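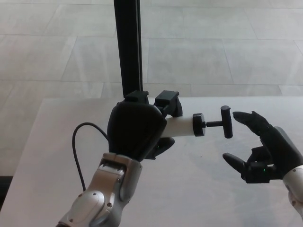

Why do some handles look like a T?

Look at the black handle on the white tube. A thin shaft sticks out from the middle of a black disc, and a short bar goes across the end of it. Together they make the shape of the letter T. Once you know the shape, you will find it in a lot of places. Some garden tools have it. So do some corkscrews, bike pumps and sleds.

What the bar does

Try this with a pencil. Hold it upright between your finger and thumb and ask a friend to hold the bottom end still. Now try to twist it. Your fingers probably slip.

Next, tape a second pencil across the top to make a T. Push on one end of the crossbar and pull on the other. Twisting is much easier now. Your hands are farther from the center, so the same push has a stronger turning effect. Scientists call this turning effect torque. You say it like "tork."

A longer bar gives you more torque, but your hands have to travel farther to make one full turn. A bar 6 inches long fits easily in one hand. A bar 35 inches long would need two hands and a lot of space.

Pulling and pushing

T-handles are good for pulling, too. Your fingers can hook over the bar, with the shaft between them. A plain straight rod can slide out of your grip, but the crossbar stops against your fingers. When you push, the bar rests across your palm and spreads out the force. A thin rod would press on one small spot, and that hurts.

Two hands, two jobs

For many jobs, one hand holds the main part still and the other works the handle. If you let go of the main part, the whole thing may turn along with the handle. You can feel this when you open a jar.

Find some at home

Ask an adult before you touch any tools. Then look in the kitchen, the garage and the yard for T shapes. Draw each one and write "twist," "pull" or "push" next to it. Some will need 2 of those words.

Words to know

Shaft: a long, thin rod.
Crossbar: a bar that goes across something.
Torque: the turning effect of a push or pull.

Written by Venla Pesonen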